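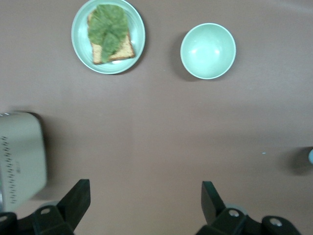
Simel Kitchens: Working Group on Robot Handling Practice
Minutes of the December meeting, Gramton site, upstairs room, 2.15 pm

Present: Boglárka Medve (chair), production, hygiene, maintenance, training. Minutes taken by training.
Apologies: purchasing.

1. Minutes of the last meeting
Agreed, with one change. Under item 4, "the group welcomed the draft code" should read "the group received the draft code". The chair asked for this and there was no objection.

2. Actions carried over
Glove policy for staff working next to the arm: done, posted by the sinks.
Letter to Brullon about the grease they specify for the gripper joints: sent, no useful answer. The reply was a brochure. Maintenance to write again and ask the same question in one sentence.
Storage for spare fingers: still in a drawer with the cable ties. Carried over again.

3. Draft code of practice, version 3
The draft now has 19 clauses. The chair said she had read it twice and could find only four that would change what anyone does on a shift. Production felt this was harsh but could name only five.

Clause 2 (food contact). The draft says fingers touching food "should be suitable". Hygiene asked suitable according to whom. Open sandwiches are the awkward case: the arm can take hold of a plate by the rim, but with a leaf of lettuce lying on toast there is no part you can grip that isn't going to be eaten. Agreed to split the clause in two, one for handling crockery and one for handling food, and to leave the food part blank until Brullon state in writing what the fingers are made of.

Clause 5 (cleaning). Screw holes in the finger brackets were discussed at length. Hygiene's view is that any open hole near food is a place for crumbs and dressing to sit. Maintenance said plugs had been tried on the old packing line and had ended up in the product, so plugs are not a free answer. The draft's wording, "clean regularly", was struck out. New wording: brackets off and washed at the end of each shift, signed by the person who did it. Production does not believe this will happen on late shifts and wished that to be minuted.

Clause 8 (clear table). The draft says the work surface must be free of "foreign items" before the arm is started. Nobody could agree whether a measuring jug is foreign. Training pointed out that people put jugs down where there is room, and that a rule against it will be broken by ten in the morning. The chair would prefer a marked area for loose items, outside the arm's reach. Crumbs and small bits should be wiped up before starting. Agreed in principle; production to mark out a table with tape and see whether staff keep to it.

Clause 11 (force limits). Pintér, who wrote the risk assessment, recommend a single limit for all tasks. The chair was not persuaded -- a limit that suits a bowl tells you very little about bread. Pintér to be asked what they tested and on what. If the answer is "a bowl", the clause goes.

Clause 14 (training). The draft asks for 55 minutes per operator. Asked where the figure came from, training said it was the length of the video. The chair suggested we decide what people need to know first and time it afterwards. Training to bring a list.

Clauses 15 to 19 not reached.

4. Trial figures
Production reported nearly 400 plates handled since the last meeting. The chair asked how many had been handled with food on them and how many bare. This had not been recorded. Until it is, the group will not quote the figure in anything that leaves the building, the newsletter included. Production to add a column to the log sheet.

5. Certificate
Head office would like the Gramton kitchen to display Brullon's "Good Practice Site" certificate. Hygiene noted that it is issued on payment and a completed form, with no visit. The chair said she would sooner have a clean bracket. No decision; head office to be told we are finishing the code first.

6. Any other business
The emergency stop is behind the bread racks when the racks are full. Maintenance to move it this week, code or no code.
Training asked whether the group could be given a shorter name. Not discussed.

Actions
Maintenance: second letter to Brullon, to cover grease and finger material; emergency stop; spare fingers.
Production: taped table; log sheet column.
Training: list for clause 14.
Hygiene: redraft clauses 2 and 5.
Chair: Pintér; head office.

Closed 4.05 pm. Next meeting to start at clause 15.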